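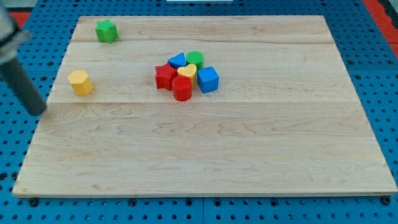 Bench check before first power-up, Molbridge robotics club. I've filled this one in myself, as Misaki Sakamoto is away at regionals with the senior team and I said I'd take the juniors through it. The task they're building towards is the sorting round, so I've written my comments with that in mind and not just the standard "is it plugged in" stuff. We've got the maple board down on the blue pegboard with the shapes on the left and centre of it, and I'm happy to see the near half kept clear, because that's where the sorted rows go later on. Please read the comments even if the line says OK – a few of them have homework attached!

Inspected 28th August. Bench 11, Cerkanum arm, Salian controller.

1. Emergency stop within reach of the person driving
OK. Pressed it with the arm at idle and again halfway through a slow move, and it cut both times. Whoever is driving keeps a hand near it for the whole run. I know that gets boring. Do it anyway.

2. Second person on the bench
OK for this session (Tomomi Hoshino drove, I watched). No solo runs, and that includes "just a quick one to test the grip".

3. Speed limit set in the controller
NEEDS WORK. It was sitting at 300 when I switched on, left over from the demo day I reckon. Junior limit is 81. I've put it back and saved it under the junior profile, but could whoever sets up next time check the number on the screen before anybody touches the pendant? It takes a second.

4. Board sitting flat, no rock at the corners
OK. I leaned on all four corners and got no movement. If you ever feel it give, stop and call me over, even in the middle of a scored run. A board that shifts throws out every pick position you've taught and then you'll spend an hour blaming your code.

5. Board surface
OK. Ran my palm over the joins between the planks and nothing caught. Please don't mark positions on the wood with texta, we did that on the old board and it never came off. Masking tape is in the second drawer.

6. Pegboard table
OK. Give the holes a vacuum at the end of term, they collect all sorts of rubbish. No loose screws left lying on it.

7. Gripper fingers
OK WITH A COMMENT. Both tight, checked with the hex key and no play in either. My comment is about approach height. Some of you are bringing the fingertips in very low over the board before you've lined up, and that's how we scuffed the last set. Come in high, line up, then go down.

8. Shapes
OK. No cracks or chipped points, and the textured sides are still nice and grippy. The stars are the ones to watch – if you grab across a point they like to spin, so teach the angle properly. Anything damaged goes in the tub on my desk, not back in the box where the next group will find it.

9. Spacing of the shapes
COMMENT ONLY. For your first attempts, go for a shape that's standing on its own, like the green star or the yellow hexagon. The bunch in the middle is a much harder pick, with the yellow heart hemmed in by its neighbours, and I'd leave that until you can do the easy ones three times running. Nandesley's team use the same sort of layout and they told us they wait until December before trying the crowded ones. No shame in it!

10. Cables
NEEDS WORK. The power lead was strung across the walkway. I've rerouted it behind the bench, but we need a proper cable cover. I've asked the school for one, job number 2472, if anyone wants to nag the office on my behalf.

11. Hair, sleeves, lanyards
OK after a reminder. Lanyards come off at the door, hoodie strings get tucked in.

Result: passed for junior use at the junior speed limit. Items 3 and 10 get looked at again before the next session, and Tomomi has the clipboard.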